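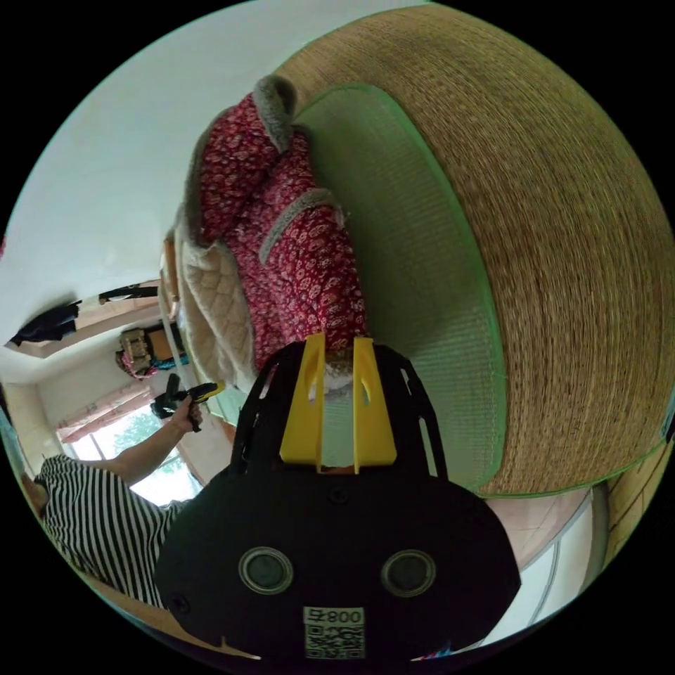 Bedding session with the two-finger hand-held gripper, unit 008

Software Engineer, Perception and Motion Planning (household manipulation)
Wandico, Pellegrini Building, second floor
Full time, on site with 2 remote days a week
Posted Oct 4, 2025

Wandico writes the software that lets robot arms handle cloth in ordinary homes: quilts, blankets, towels, clothes. We don't build arms. We take demonstrations recorded by people using hand-held grippers, turn them into training data, and ship a control stack that runs on our customers' hardware. The team that does this is called Honden, after the name of our first planner, and it has one open position.

Most of our recordings come from bedrooms and laundry areas that people live in. That means wide-angle video with heavy distortion at the edges, patterned fabric against patterned fabric, bright windows, and a person's arm in view a good part of the time. A quilt has no fixed shape, so a pose estimate tells the planner very little. We predict grasp points along edges and folds directly from the video and let the planner choose among them. It works well on towels. On thick quilts with a soft border it still picks the wrong layer too often, and you would spend a large part of your first year on that problem.

What you will work on

Camera tracking for the hand-held grippers. Our current pipeline drops 1 recording in 5 because tracking is lost when the gripper gets close to a plain surface. We want that number much lower by June.

Grasp point prediction on folded and layered cloth, including the labeling rules and the checks that catch bad labels before training.

The planner interface. Right now it accepts a single grasp and a single approach path. It needs to accept several candidates with scores and switch between them during the motion.

Two-handed timing. When a person holds a gripper in each hand, the two recordings have to line up closely enough that the learned motion doesn't pull the cloth apart.
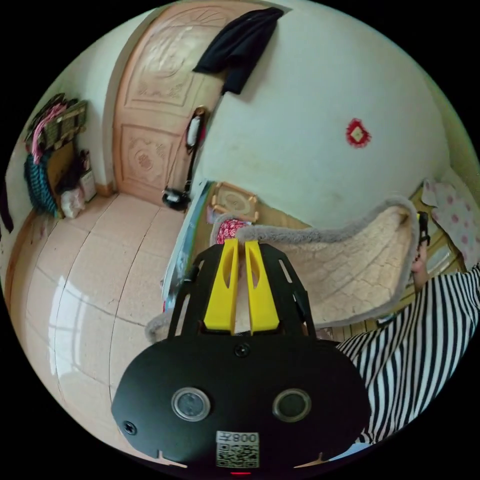
A bed is a harder place to record than it sounds. Blankets hang over the side, pillows and small items sit on top, and the planner has to keep clear of all of them while the cloth moves. Our test set has 259 recordings of this type, each checked by hand, and every change to the model is run against the full set before it is merged. You will own that test set together with one other engineer.

The replay tool is called Drutov. It loads a recording, shows the recovered gripper path next to the video, and lets you run the planner from any point. It is written in Python with a C++ core. It's slow on long recordings and the seek bar is unreliable. Fixing it is part of this job, and we would like somebody who doesn't mind that kind of work.

What we need from you

Solid C++ and Python, with code that other people have had to maintain.

Experience with visual-inertial tracking, camera calibration or a closely related area. You should be comfortable with fisheye lens models.

Working knowledge of motion planning for arms. You don't need to have written a planner, but you should be able to read one and find out why it refused a path.

Some experience training and evaluating neural networks on video.

Cloth or soft-object work is a plus. So is time spent on time synchronization between devices. We don't require a degree.

What the job is like

You will share an office with the rest of the Honden team and have a desk next to the test room, where two arms are set up beside a bed. Expect one recording visit a month, usually half a day, to see how the grippers are used and what goes wrong. There is no on-call rota. Code review is done the same day where possible.

Each engineer has a yearly budget of $800 for books and courses. Health coverage starts on the first day.

How to apply

Send a resume and a short note on a tracking or planning bug you found and how you found it. A link to code is welcome but not required. Use the application form on the Wandico jobs page and choose "Honden, perception and planning" from the list.

There are two interviews. The first is a one-hour call. The second is on site: you will work with one of us in Drutov on a recording where the planner fails. We pay travel costs for the second interview and reply to all applicants, including those we turn down.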